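Ticket 603
Queue: Muvach Kitchen Desk
Subject: Bottom buns going soggy before lunch, top buns going leathery
Opened by: Prakash Panicker
Assigned to: Dilwyn Pugh
Opened: June 20, 2018
Status: Closed (see last entry)

Prakash Panicker wrote:

Hi kitchen desk! Sorry in advance for the long one, I've been stewing on this since March and figured I'd better get it all down in one go.

Short version: the sandwiches from our second-floor table are coming out with a wet bottom and a tough top. If you eat one right away it's great. If you wait until everybody is out of the Skenari meeting, you pick it up and your thumb goes straight through the bun. Meanwhile the top half has a crust on it like an old wallet. I didn't think one sandwich could be too wet and too dry at the same time, but there you go.

What we make is very plain. Bun, lettuce, tomato, sometimes cheese, top bun on. On a normal day we do 12 of them. The bread comes from Arumugam, mixed rolls, and we keep it in the clear plastic box on the white table, with the building tray pushed up right next to it so nothing has to travel far.

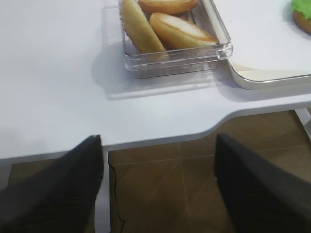
Bread box with the long roll, the split bun and the round one, tray to the right.

What I've tried already, so you don't have to ask:

Different bread. I bought rolls from Wernik for a few days. Same thing, only the Wernik ones are a bit sweeter (nice with cheese, strange with tomato).

Toasting. Helped the bottom, made the top worse. Also it set off Harish, who sits closest and says the smell makes him hungry before ten.

Moving the bread box off the table and into the cupboard. No difference that I could tell, and people kept asking where the bread was.

Cutting the tomato thicker. I really thought this would be the one, since thick slices hold together better. Nope, it just meant more juice per slice.

Any ideas? I'm happy to test whatever you like, I'm eating them anyway.

Dilwyn Pugh replied:

Hi Prakash, thanks for the detail, and please don't apologize, most of my tickets say "fridge bad" and that's the whole ticket.

I think you've got two problems that happen to live in one sandwich, so let's split them up. A few questions for you.

1. When do you slice the tomato, and where does it sit until you use it?
2. Is the lettuce washed the same morning? How does it get dried?
3. What order does everything go on?
4. Once the bread is in the box, does the lid stay on?
5. Do the finished sandwiches stay in the building tray or get moved?

Prakash Panicker replied:

OK, answers!

1. First thing in the morning, straight onto a plate. And yes, now that you make me type it out, there's a puddle on that plate by the time we start.

2. Same morning. It gets a shake over the sink. Ravindran does a very energetic shake, mine is more of a wave.

3. Bottom bun, then lettuce, then tomato, then top. We used to do tomato first and Teemu talked us out of it. I do like building it this way, the leaf makes a sort of cup and things slide around less. The whole thing gets put together on white paper in the tray, which makes cleanup very quick, you just pull the sheet out.

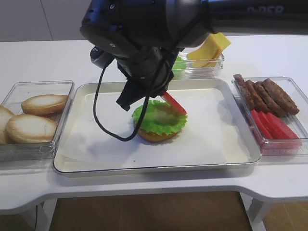

4. Um. The lid goes on at the end of the day. While we're building it stays off, because you're in and out of the box constantly. On a slow morning that could easily be an hour or two.

5. They stay in the tray, on the same paper, until people come. I'd never thought about that part at all.

Dilwyn Pugh replied:

Great, that's plenty to go on. My guesses:

The order is fine, keep it. Lettuce between the tomato and the bottom bun is what I'd have told you to do. But a leaf that's only been shaken has water sitting in all those ruffles, and that water goes into the bread. Pat both sides with a clean towel until it stops leaving marks.

Tomato: slice it last, go thinner again, and lay the slices on a folded towel for a few minutes before they go on. Salt goes on right at the end or skip it. If you salt early you're making soup.

The paper is my other suspect. It's good for crumbs, but if anything drips on it the finished bun sits there in it. Build on the paper, then lift the finished ones onto a rack or a dry sheet.

The tough tops are the open box, I'd put money on it. Take out what you need for the next few sandwiches and put the lid back.

Could you try these one at a time? I know it's annoying, but otherwise we won't know which one did it.

Prakash Panicker replied:

One at a time, promise. Here's my log.

Day one, lid only. Tops were soft! Bottoms still sad. So you'd have won your money.

Day two, lid plus towel-dried lettuce. Better. I pressed the bottom bun at lunch and it pressed back, a little. The towel was soaked, which tells you something about my waving technique.

Day three, added the tomato change. I sliced everything, rested it on the towel for 18 minutes (phone rang) and built right after. Huge difference. Ravindran had seconds and he's usually a soup person.

Day four, moved the finished ones to a rack. Couldn't tell much difference from day three, to be fair. The undersides were maybe a bit drier. We'll keep doing it if the rack is clean and skip it if it isn't.

One leftover question: the long roll is always the last to go because it doesn't suit round tomato slices. Should I just ask Arumugam for all round buns?

Dilwyn Pugh replied:

Cut the slices in half and overlap them down the length, they'll cover a long roll nicely. But if people keep leaving it, sure, change the order. Supplier changes go through Harish Pisharody, I've copied him.

Closing this one. Reopen it if the bottoms go again.

Harish Pisharody replied:

Order changed from next delivery. Keeping two long rolls in it because I like them.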